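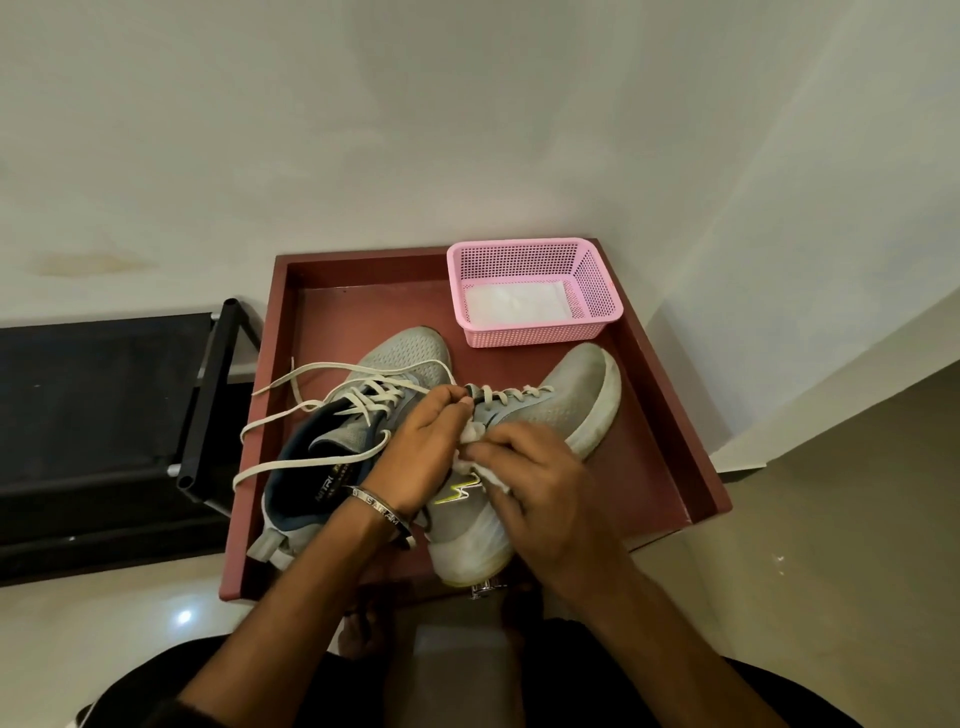

Running shoes being wiped down with a cloth.

Rowing machine or incline treadmill for general leg conditioning?

fernhollow45
Members are invited to comment on the following. The Gollolby fitness center will retire one of its two conditioning stations in March, and users have been asked to state a preference. The choice is between the Stikel rower and the incline treadmill. My own position is that the rower should remain. It trains the legs, back and arms in a single session and places little impact on the knees.

stride_and_rest
I must respectfully disagree. Most members at Gollolby walk or run already and require no instruction on the treadmill. The rower is frequently used with poor form, chiefly by pulling with the arms before the legs have finished their drive.

Morais_member
Poor form is a matter for the induction session. At the Morais site, new users receive 19 minutes of supervised rowing before they may book the machine alone. Complaints of lower back soreness have been few.

stride_and_rest
Gollolby does not offer such a session, and the notice makes no mention of one. The decision should rest on present arrangements.

quietcadence
Both machines have merit. I would ask that the maintenance position be considered. The Clusix service agreement covers the treadmill belt but excludes the rower chain, which is oiled by the front desk when a member reports noise.

fernhollow45
The point is noted. I row 1,000 meters as a warm-up and have reported the chain once. I will include the matter in my written response, and my preference is unchanged.

hillrepeats2
For those preparing for hill races, no rower replaces a sustained incline. I have submitted a preference for the treadmill.

6 comments · 2 shares

Related threads
Stretching before or after leg work
Booking limits at peak hours, Morais
Stair climber resistance settings
Towel policy: request for clarification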